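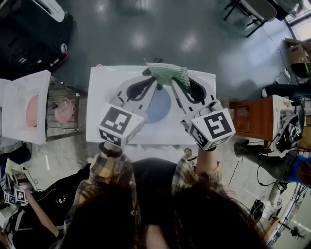
Both grippers on the green bubble wrap, small white table, blue-grey disc underneath.

Home Tickets Parts Manuals My account Sign out

Left gripper pose jumps when the fingertips come together
Opened by: Nelly Villca
Assigned to: Arwel Ruddock
Station: Rollari, hand-held pair
Status: Closed

Nelly Villca, 9:10 am
Hi Arwel, sorry to land this on you first thing, and sorry in advance for the length. The left gripper on the Rollari station has started jumping. It's fine while the two hands are apart, and it's fine lying on the table, but once the fingertips come in close to pinch something thin between them (we're on the bubble wrap at the moment) the left one hops sideways in the tracking view and then hops back. The right one behaves itself the whole time. Yesterday's longest recording was 1,649 frames and the log has 675 of them flagged as low confidence on the left cube, so I don't think we can just trim around it.

I've restarted the tracker twice and wiped the marker faces with a dry cloth. No change either time.

Arwel Ruddock, 9:40 am
Morning Nelly, no need to be sorry, I'd much sooner have too much than too little! Could you tell me two things when you get a minute? Which tag IDs does the tracker think it's seeing on the left cube when it hops, and has anybody had the cube off the housing lately? The big tag on top and the smaller one on the front both feed the same pose, so if the layout file disagrees with the cube even a little, you'll get a nice steady reading from one face and then a jump as it switches over to the other.

Please don't recalibrate yet. It will overwrite the old layout and then we've nothing to compare against.

Nelly Villca, 10:25 am
IDs are correct, I watched them through three pinches. It does hop as the front tag comes in, just as you said. I asked about the cube and Lorenz had it off in May to change a finger screw. He says he put it back the way he found it, and he's normally very tidy about that sort of thing.

I also wondered about the lights, as the concrete is polished and throws up some very bright spots past the table. Francine turned off the row nearest the window for me and the flagged count came down a touch, but the hop is still there.

Lorenz Kuster, 10:50 am
Only adding that I didn't use the torque driver, it was out on loan. Hand tight. Happy to be blamed if it's that.

Arwel Ruddock, 11:15 am
No blame, Lorenz, thanks for owning up so quickly. Nelly, could you hold the left housing and try gently to twist the cube? If it moves at all, take it off, clean both mating faces, seat it square and bring the screws up a bit at a time, going corner to corner. Then set the tracker exposure back to 640, please. I can see from the settings log that somebody has bumped it up, and with that floor you'll be washing out the white borders on the tags.

After that, redo the layout capture for the left cube only. Slow turns, every face, and keep the other gripper well out of the way.

Nelly Villca, 1:35 pm
It moved! Hardly anything – I had to do it twice to be sure – but it moved. There was a crumb of old tape sitting under one corner. Cleaned, reseated, tightened properly with the driver (Mélanie had it), exposure back to 640, new layout captured and saved beside the old one.

I've done a full run with the bubble wrap since, fingertips together and apart, and the left one stayed put. There are 6 flagged frames in the whole thing, all at the very start as I was picking the grippers up. Lights are back on as well, which everybody is pleased about.

Arwel Ruddock, 1:50 pm
Lovely. I can live with 6. I've put a note on the maintenance sheet to check both cubes for twist after any finger change, and I've locked the exposure in the station profile so it'll ask for a password next time. Would you mind doing the twist check on the right one too before you pack up?

Nelly Villca, 4:05 pm
Right cube is solid. Old layout file is in the archive folder if you want it. Closing.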